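Home Products Hand Tools Demo Days Service Contact

Skina Hand-Held Gripper: Notes from the Wulura Open Day

The Skina is a two-jaw gripper that you carry and work by hand. You hold it, you close the jaws on something, you put that something somewhere else, and the tool keeps a record of how you did it. Our team at Wei has been building it for people who want to teach a robot arm everyday jobs without spending a week writing motion code first. We have shown it at trade halls before, on a clean bench with foam blocks, and it did fine there. The Wulura open day in Clulurholm on 20/11/2019 was a different kind of day and we enjoyed it a lot more!

Pin-yu Hsiao planned the visit and had one firm idea about it: small household things, home surroundings, and visitors doing the handling themselves. So the main job of the day was tidying up. Toys and odds and ends on a tablecloth, a box to put them in, and anyone who wanted a turn could have one. We had 61 people sign the sheet and 37 of them took the gripper for a full round, which is more hands than this tool had ever been through between one breakfast and one supper.

How a round goes

You get a minute to open and close the jaws on nothing at all. Almost everyone squeezes too hard at first (Maximiliano Montoya calls this the handshake stage, and he has a very patient way of talking people through it). After that you pick whatever you like and bring the tool in from above. Rounds ran to 40 pickups at most, and we stopped anyone who was getting tired, although two teenagers argued with us about that.

The ridged finger pads are the part visitors asked about most. A ridge gives an edge something to settle against, and you can feel through the body of the tool when an object has seated itself and when it is still thinking about sliding out. Round things want a slow close. Flat things want you to come in low. Light crinkly packaging is a menace for every gripper ever made and ours is no exception, but it is great practice and people got quite competitive over it.

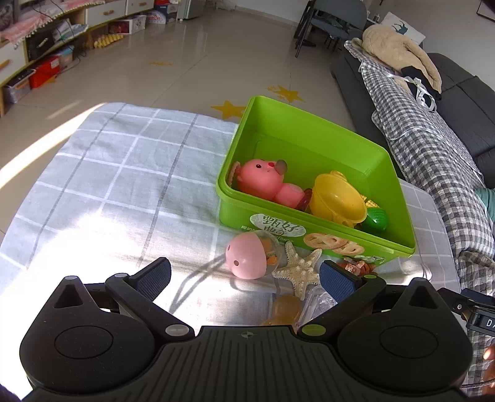 Jaws open around a dried starfish, with the green toy box just beyond.

The starfish was the crowd favorite by a mile. Five spiny arms, no obvious place to take hold, and stiff enough that you can't cheat by squashing it. Some people went straight for the middle. Others turned their wrist and tried to get one arm between the pads, and there was a long and very happy discussion about which was better. Pin-yu is a middle person. Maximiliano says one arm, close to the center, and tilt as you lift. We have not settled this in the office either.

What we liked seeing was how fast people stopped looking at their hand. By the second or third object they were watching the pads and the thing between them, the way you watch the tip of a pen. A retired upholsterer who came with her grandson had the wrist angle right on her first try and then spent ten minutes showing him, so we more or less lost our demonstration table to her. She was better at explaining it than we are.

Dropping into a box is harder than it sounds, by the way. The rim gets in the way of the linkage if you come in too flat, and once there are a few toys in the bottom you have to think about where the next one is going to land. We suggest leaving the corners for last.

What's in the kit

Hand-held gripper body with two jaws
Ridged finger pads, fitted, plus 2 spare sets
Side bracket for mounting accessories
Charging lead and carry case
Printed quick guide (the new one, with the bigger drawings)

Finger pads come off for cleaning. Wipe them with a damp cloth and let them dry before refitting. After a whole day of visitors ours had picked up a fair amount of lint and what we think was icing, and they cleaned up fine.

Things we're changing

The spare pads were at the very bottom of the case, under the guide and the charging lead, so we're moving them up top. Several left-handed visitors told us the grip felt fine but the quick guide only shows the right hand. Fair point, and new drawings are on the way. One person asked for a softer close at the very end of the travel, for berries and the like. Maximiliano has been playing with that since August and has a version he is nearly happy with, though he has been nearly happy with it for a while now.

Borrowing one

Schools, workshops and labs near Clulurholm can borrow a demo kit for up to two weeks. You will need a table, a box and a pile of mixed objects from home, the odder the better. Please bring things you don't mind seeing dropped. If you'd like Pin-yu or Maximiliano to come along for the first session, say so when you write and tell us how many people you expect, and they'll bring a second gripper if there's a crowd. Starfish on request.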